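Zwischenbericht zum Projekt "Spielkiste Nedelcu"
Aufarbeitung, Sortierung und Ausleihe gespendeter Kleinkindspielsachen

Vorgelegt der Zumia-Stiftung, Förderbereich Frühe Kindheit
Projektleitung: Naheed Jatoi
Berichtszeitraum: zweites Förderquartal, Stand Mai

1. Anlass und Gegenstand des Berichts

Gemäß Ziffer 4 der Fördervereinbarung berichtet die Projektleitung über den Stand der Arbeiten im Spielzeuglager am Standort Nedelcu. Der Bericht umfasst die Sichtung und Reinigung des Bestandes, die Zuordnung von Einzelteilen, den Aufbau der Ausleihe sowie die Verwendung der bewilligten Mittel. Personalangelegenheiten der Trägerin sind nicht Gegenstand dieses Berichts und werden gesondert behandelt.

Die Förderung in Höhe von 3.000 Euro wurde zu Beginn des Berichtszeitraums vollständig abgerufen. Eine Änderung des Förderzwecks ist nicht eingetreten.

2. Stand der Sichtung

Der aus Haushaltsauflösungen und Kindertagesstätten übernommene Bestand lag zu Projektbeginn ungeordnet in Säcken und Umzugskartons vor. Im Berichtszeitraum wurden 900 Teile gesichtet und in die Bestandsliste aufgenommen. Erfasst werden Materialart, Hauptfarbe, erkennbare Schäden und - soweit feststellbar - die Zugehörigkeit zu einem Set. Die Liste führt Aurel Pascu. Sie liegt der Stiftung auf Wunsch in der jeweils aktuellen Fassung vor.

Teile mit Rissen, scharfen Bruchkanten oder klebrigen Rückständen, die sich nicht entfernen lassen, werden ausgesondert. Bei Gegenständen, die Kinder erfahrungsgemäß in den Mund nehmen, gilt ein strengerer Maßstab: Bereits oberflächliche Ausfransungen am Kunststoff führen zum Ausschluss. Elektrische Spielsachen werden nicht angenommen. Drei Kartons mit batteriebetriebenen Artikeln gingen nach Rücksprache an den Spender zurück.

Die Reinigung erfolgt in zwei Durchgängen mit mildem Spülmittel und klarem Wasser. Holzteile werden lediglich feucht abgewischt und liegend getrocknet. Das von der Firma Jukell bezogene Trockenregal ist seit Quartalsbeginn in Gebrauch und hat den Engpass am Spülbecken weitgehend behoben.

3. Zuordnung von Einzelteilen

Den größten Zeitaufwand verursachen weiterhin Kunststoffteile ohne Herstellerangabe. Deckel, Schalen, Schiebeteile und Steckelemente sind häufig von ihrem ursprünglichen Set getrennt eingegangen, und ihre Funktion lässt sich am Einzelstück nicht immer bestimmen. Solche Teile werden auf einem hellen Tuch ausgelegt und nach Form und Öffnungen mit dem übrigen Bestand verglichen.

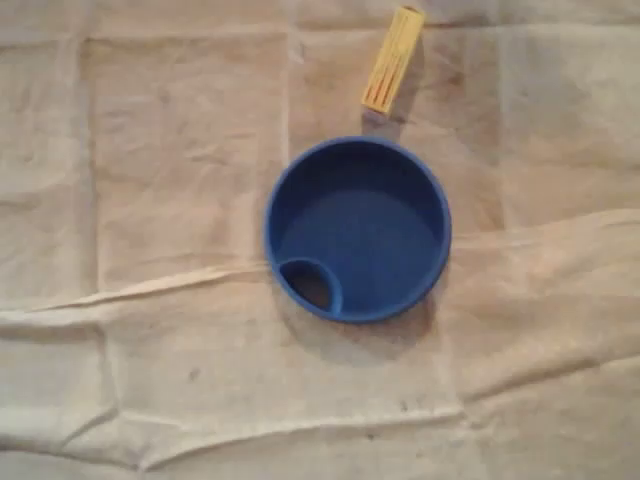

Abb. 1: Einzelteile ohne geklärte Zuordnung. Rundes blaues Kunststoffteil mit kleiner Öffnung innerhalb des Randes, dazu ein längliches gelbes Kunststoffteil.

Das abgebildete blaue Teil steht für eine Gruppe, deren Einordnung im Team unterschiedlich beurteilt wird. Die Öffnung mit dem erhöhten Rand spricht nach Auffassung von Herrn Pascu für den Deckel eines Trinkbechers; Gareth Entwistle hält ein Spielschälchen für ebenso möglich. Die Unterscheidung ist für die Ausleihe von Bedeutung. Trinkgefäße und deren Bestandteile werden aus hygienischen Gründen grundsätzlich nicht ausgegeben, Spielgeschirr hingegen schon. Bis zur Klärung verbleiben Teile dieser Art im Lager. Für das gelbe Teil wurde bislang ebenfalls kein passendes Set ermittelt.

Vereinbart ist folgendes Vorgehen: Ungeklärte Teile werden bis zum Ende des nächsten Quartals aufbewahrt. Findet sich bis dahin kein Gegenstück, entscheidet die Projektleitung über eine Abgabe an die Bastelwerkstatt oder die Entsorgung über den Wertstoffhof. Die Bastelwerkstatt hat ihre Bereitschaft zur Abnahme einfarbiger Kunststoffteile schriftlich bestätigt.

4. Ausleihe

Aus dem gesichteten Bestand konnten 35 Kisten zusammengestellt werden. Jede Kiste enthält Spielsachen einer Altersstufe, eine Inhaltsliste und einen Rückgabezettel. Die Inhaltsliste wird bei Ausgabe und Rücknahme gemeinsam mit der entleihenden Familie durchgegangen. Diese Regelung wurde nach den ersten Wochen eingeführt, als mehrere Kisten unvollständig zurückkamen und der Verbleib der Teile im Nachhinein kaum noch zu klären war.

Die Ausgabe findet sonntags am Nachmittag im Vorraum des Lagers statt und wird von Vasilică Cârstea betreut. Neun Familien haben sich für eine regelmäßige Ausleihe angemeldet. Damit bleibt die Nachfrage hinter der Planung zurück. Aus Sicht der Projektleitung ist dies vor allem auf den Ausgabetermin zurückzuführen, der für Familien ohne eigenes Fahrzeug wegen des eingeschränkten Busverkehrs ungünstig liegt. Ein zweiter Termin an einem Werktag wird geprüft, setzt jedoch voraus, dass der Vorraum dann nicht durch die Kleiderausgabe belegt ist.

Besonders gefragt sind Kisten mit Bausteinen und Steckspielen. Puzzles werden seltener entliehen, vermutlich weil die Inhaltsliste hier den Vermerk "Vollständigkeit nicht geprüft" trägt. Eine Prüfung durch vollständiges Legen ist vorgesehen, wurde aber zugunsten der Kunststoffteile zurückgestellt.

5. Mittelverwendung

Die Mittel wurden im Berichtszeitraum für das Trockenregal, für stapelbare Kisten der Firma Briker, für Reinigungsmaterial und für Etiketten eingesetzt. Die Belege sind chronologisch abgelegt und wurden von Bogdan Olteanu rechnerisch geprüft. Beanstandungen ergaben sich nicht. Eine Nachlieferung von Kistendeckeln steht noch aus; die zugehörige Rechnung wird dem Schlussbericht beigefügt.

Der für Öffentlichkeitsarbeit vorgesehene Ansatz ist bisher nicht in Anspruch genommen worden. Die Projektleitung beantragt, ihn für mehrsprachige Aushänge und die Übersetzung der Inhaltslisten verwenden zu dürfen.

6. Weitere Planung

Für das kommende Quartal sind der Abschluss der Sichtung, die Prüfung der Puzzles und die Entscheidung über die ungeklärten Einzelteile vorgesehen. Herr Entwistle erarbeitet hierzu ein Merkblatt mit Vergleichsfotos häufiger Deckel- und Schalenformen, das auch anderen Ausleihstellen zur Verfügung gestellt werden kann. Um Rückmeldung zum Antrag unter Ziffer 5 wird vor Beginn des neuen Quartals gebeten, da die Übersetzungen einen Vorlauf von mehreren Wochen benötigen.

Naheed Jatoi
Projektleitung Spielkiste Nedelcu

Diese Website verwendet Cookies, um die Nutzung unserer Seiten auszuwerten. Einstellungen ändern | Nur notwendige zulassen | Alle akzeptieren

© Spielkiste Nedelcu | Kontakt | Impressum | Datenschutz | Nach oben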